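Reading time: 7 min

A Saturday at the Kovalchuk synthesizer works

I had been promising myself this trip for years. Kovalchuk opens its doors to the public once a year, and every spring I find out the week after, from somebody else's pictures. This time I had it on the kitchen calendar in red marker, and I was on the early train to Prorstead with a cheese sandwich and a bag of earplugs I didn't end up needing.

If you don't know Prorstead, it's a river town with one long main street and a lot of brick. The works sits at the bottom of the hill in what used to be a hosiery mill (there's still a faded stocking painted on the side wall, toes pointing at the parking lot). The doors opened at ten and I got there at twenty till, and there was already a line going past the bike racks. Mostly people my age, I'll admit, with gray ponytails and band shirts that had been through the wash a few times. But plenty of kids too, and one very patient grandmother with a folding stool, which I envied for the whole wait.

You get a paper wristband and a time for the tour. Mine was the second group, so I had most of an hour to wander the front hall, where they'd laid out the old instruments. I could have stayed there all day! They have one of the early string machines, with a walnut case and a split in the lid, and you're allowed to play it. I played it. I played the only thing I can play on any keyboard under pressure, the opening of a hymn my aunt taught me, and then I got embarrassed and handed the bench over to a girl who could really play. 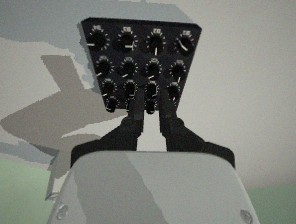 What I wanted most was the filter section, and the tour spends a good long while on it. I've owned a Kovalchuk since college, a secondhand one with a cracked end cheek, and I've never understood why the filter on mine sounds so much warmer than my friend's newer one. I asked. The answer took ten minutes and a whiteboard. The short version is that the old boards used a part that drifted as it warmed up, and the company spent years getting rid of the drift, and then customers wrote in asking for it back. So now the drift is put back in on purpose. I laughed out loud at that and then felt bad, but the guide was laughing too.

From there you go up the iron stairs to the wood shop, and oh, the smell. They still cut the end cheeks in-house, from ash and cherry mostly, and finish them with oil that has to sit for 72 hours before anybody can touch it. There's a rack by the window where they hang, like hams. I asked if you could buy a pair without buying the instrument, and you can, though not on open day and not for anything older than the current line. So my cracked one stays cracked for now.

The tuning room is the quiet part. You go in a few people at a time, and the floor is carpeted and the door has a rubber seal that sighs when it closes. A finished instrument gets left running overnight and then tuned by ear as well as by meter, which I thought was just something they said in the brochure. It's true, or at least it was true that Saturday. We stood there and listened to one note being nudged up, and up, and then a hair back down, and everybody in the room leaned the same way without meaning to. I've thought about that note a lot since I got home.

Lunch was in the yard. Two food trucks, one good. Get the dumplings. The other one was doing loaded fries and the line was so short I should've taken the hint. It had clouded over by then and the wind off the river was blowing napkins everywhere, so a bunch of us ate standing up in the loading dock, and I ended up in a long conversation with a couple who'd driven up from Prevgate about whether anybody really needs more than four voices. (I say no. They had brought a list of chords.)

The afternoon was talks. I skipped the one on the company's history, which I'm told was standing room only, and went to the one on repair, which had 26 chairs and was about half full. What a mistake the rest of you made! It was a whole hour on keeping old instruments alive: how to clean a scratchy pot without flooding it, how to tell a tired power supply from a dying one, what to do about yellowed keys (leave them alone, was the advice, and I felt very seen). They also went through which replacement parts are still made. Sliders for the older models come from a firm called Flumico now, and the feel is a little lighter than the originals, but they're in stock, and that's more than you could say a few years ago.

I took four pages of notes and I'll type them up properly, but the thing I'd pass on right away is about storage. Don't keep it in the case. I've had mine in its case under the bed for most of its life, thinking I was being kind to it. The foam in the old cases breaks down and goes sticky and gets into everything. I went home and checked and yes, there it was, a fine black crumble all along the back edge.
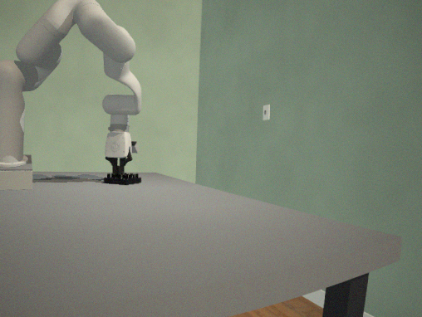 On the train back I got talking with another visitor, who said the repair talk had been the best thing on the program three years running and that the company ought to put it in the big hall and move the history somewhere smaller. I'm with them on that. They also thought the wood shop had been better when you could walk right up to the benches, before the rope went in, and that may be so, but it was my first time and I was happy behind the rope.

A few practical things, in case you go next year. Tickets are free but they only put out 300 of them, and this year they were gone before dinner on the day they were posted. The walk from the station is downhill going and uphill coming back, so plan your shopping accordingly. There's a gift table by the exit with shirts, patch cables, and a very nice tea towel with the circuit for the old string machine printed on it. I bought 2, one for me and one for the friend with the newer filter. Cash only at the gift table, cards everywhere else, don't ask me why.

The restrooms are through the front hall and up a half flight, and there's an elevator if you ask at the desk. Strollers were fine on the ground floor but had to be left at the bottom of the iron stairs. Bring a sweater for the tuning room, they keep it cool.

I didn't get to the listening session at the end, the one where they turn the lights down and play old demo tapes through the big speakers, because the last sensible train was at ten after five. If anybody who reads this stayed for it, please write and tell me whether they played the bird one. I had that tape as a kid and wore it out, and I've never heard it since.

My own instrument is out of its case now and on the dining table with a sheet over it. I've ordered the sliders. The repair notes will go up in June once I've tried the cleaning method on something I can afford to ruin first, probably the old mixer in the garage.

Questions or corrections? Use the contact form. | Copyright 2024, all text by the author | Back to top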